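Projects > Interviews > Hands and Grippers

May
By Ingeborg Kuhlmann

Parviz Sadeghi has spent most of the spring swapping hands. He runs hardware trials at Nemix, where two kinds of end effector are being compared on household tidying: a multi-fingered hand and a gripper with padded, fabric-covered fingers. 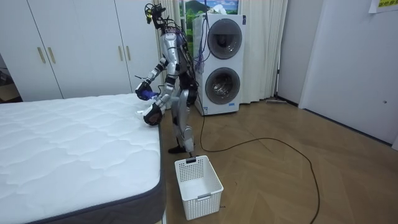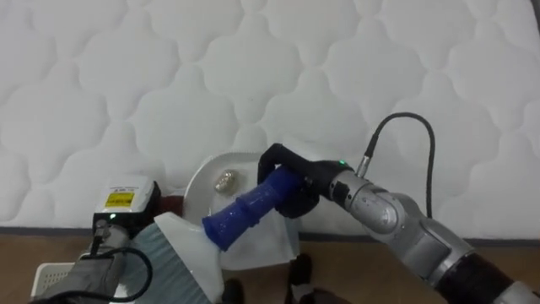
Sadeghi says the comparison began with an argument over cloth. "Zeyu wanted more fingers and I wanted fewer. We both had good reasons, so we agreed to log everything and stop talking about it."

Zeyu Zhong, who writes the controller, set the rules. Each attempt gets one try, with no human nudging the object into a better spot. The team has logged 619 attempts so far, 229 of them on soft items.

"Soft things are where you learn something," Zhong said. "A rigid handle is mostly a question of friction. With a sock, the hand can close perfectly and still come up with nothing."

Padding helped with smooth plastic, according to Sadeghi, but it made thin objects harder to feel. The force reading arrives late through the fabric, and the controller keeps squeezing. Zhong has rewritten that part of the code four times. "I'm still not happy with it," he said.

Cables take up a lot of their day too. Sadeghi would like a connector that leaves the wrist at a lower angle. He has asked Histinwood for a quote and was told to expect a wait of 42 days.

They have not picked a winner. Zhong wants another round with the wrist camera moved back a little, and Sadeghi wants new pads before he signs off on any numbers. They plan to go over the soft-item logs together on Friday.

Contact | Copyright Minomine | Back to top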